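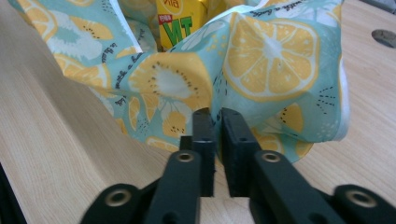
Last updated 22nd February

Packing automation at Trummer: questions from staff

These answers are for everyone who works at the Cotlow site, on all shifts. New questions go in the box by the time clock or to your shift lead.

What is being automated?
Bag packing for mixed gift and grocery orders. A drink carton or another item goes into a cloth bag, and the bag goes on to the shipping area. Boxed orders stay as they are.

Why start with cloth bags?
They make up most of the hand packing, and they are hard for machines. A printed fabric bag folds and bunches differently each time it is set down. Fevia, the company supplying the robot cells, asked for a lot of recorded work on bags before anything else.

What are the hand-held grippers for?
Packers use them at the recording tables to do the job with two fingers instead of a hand. The recordings are used to train the cells. The black grippers are the only ones cleared for use. Please don't take them out to the line.

Do I have to record?
No. Sign up with your shift lead if you want to. Sessions last up to 100 minutes with a break, and they are paid at your normal rate. Nothing in your review depends on it.

Does the camera record me?
The camera is on the gripper and points at the fingers and the table. It can catch a sleeve or a hand. Sound is off. Recordings are not used to measure anyone's speed, and supervisors do not have access to them.

Will jobs be cut?
No packing jobs will be cut this year. Two cells are planned for Line 5. The packers there now will move to cell tending, quality checks or boxed orders, and can list a first and second choice. We have not made decisions past this year and will post them on this page when we do.

What does a cell tender do?
Loads bags and cartons, clears jams, and takes over by hand when the cell stops. Training is two days, on the clock. The job is one pay grade above packer.

Will my hours change?
Not on Lines 1 to 4. Line 5 keeps its start times, but breaks will be staggered so that someone is always with the cells.

What is Cultura?
The scheduling program we switched to in January. It is separate from the robot project - it handles shifts and time off, and gets no data from the grippers.

My wrist hurts after using the gripper. What should I do?
Stop and tell your shift lead the same day. You can go back to your regular station without finishing the session.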